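Media and Public Life, Unit 5: Protest art and the people who write it up
Handout for seminar groups. Tutor: Amber Wragg

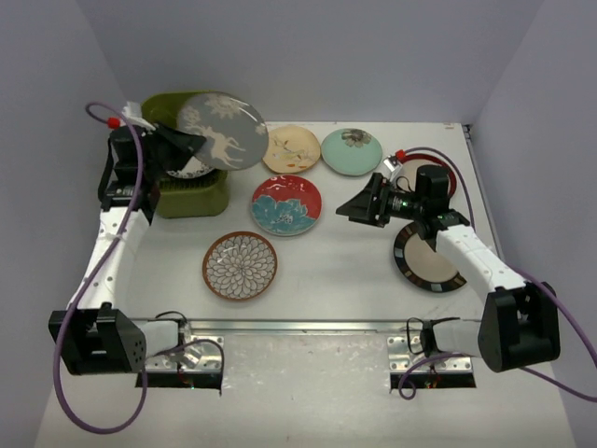
Last week we got as far as the difference between a work that has a message and a work that has a press release. Several of you felt this was unfair to press releases. We will pick it up again in the seminar, so bring the notes you took, or borrow some from a person who took them.

The case: the Dunmore billboards

In February, five advertising hoardings on the ring road at Dunmore were pasted over during the night. Each carried the same line in black capitals, WHO PAID FOR YOUR APPLAUSE, and a small painted trophy with its head missing. The town's film prize was being handed out that weekend. The sponsor, Kemach, had its name on the venue, the programme and the napkins.

The artist signs as Skokix. Skokix gave one interview, to Leszek Kozłowski of the local weekly, and declined to say much in it at some length. The piece ran to 939 words. By my reading the billboards themselves get two sentences, and the rest is concerned with whether Skokix is a man.

What to look for in the coverage

Read both articles in the pack before the seminar. Kozłowski's is the longer. The other, by Stuart Catterall, appeared on the opinion site Plotetby and calls the posters "vandalism with a thesaurus". It contains no evidence that a thesaurus was used.

Mark up the following as you go:

Labels. How is the artist introduced? Catterall uses "self-styled" twice and "so-called" once before he reaches a verb. Kozłowski prefers "elusive", a word journalists keep for people who haven't rung back.

Placement. Both writers give the distance from the billboards to the ceremony in their opening paragraph. Ask what that does. A poster next to an awards venue is a statement, while the same poster next to a tyre depot is litter, and one of the five was in fact next to a tyre depot. Neither article mentions it.

Politics. Catterall tells us which way he thinks the artist votes. Check where he got this from. Then check again, as I did.

Response. Kemach's spokesman, Ajith Krishnan, is quoted in both pieces saying that the company "supports creativity in all its forms". The hoardings were cleaned by lunchtime. You may think these facts belong in the same paragraph. See how far apart each writer has put them.

A note on attribution

People who lost marks on the first exercise mostly lost them here. "Critics say" is not a source. If one critic said it, name the critic. If you said it, and are hoping the critics will catch up, leave it out. The same goes for "sparked outrage": tell me who was outraged and where they were when it happened. Catterall cites "102 furious comments" under his own article. A good number of them are about parking.

Written task

Write a news report of the Dunmore posters for a reader who has never heard of Skokix and has no strong feelings about film prizes. Put the strongest fact first. You may quote from the pack but may not make up further quotations, however much better they would be than the real ones. Give it a headline without a question mark in it.

Hand in by Sep 28, 2018, on paper, to the box outside the office. Terence Cropper empties it at four and is not open to persuasion.

Reading for next time

Chapter 5 of the course reader, on satire and the law of defamation. Skip the section on cartoons, which has been printed upside down in the newer copies. If you have an older copy, read it and tell the others what it says.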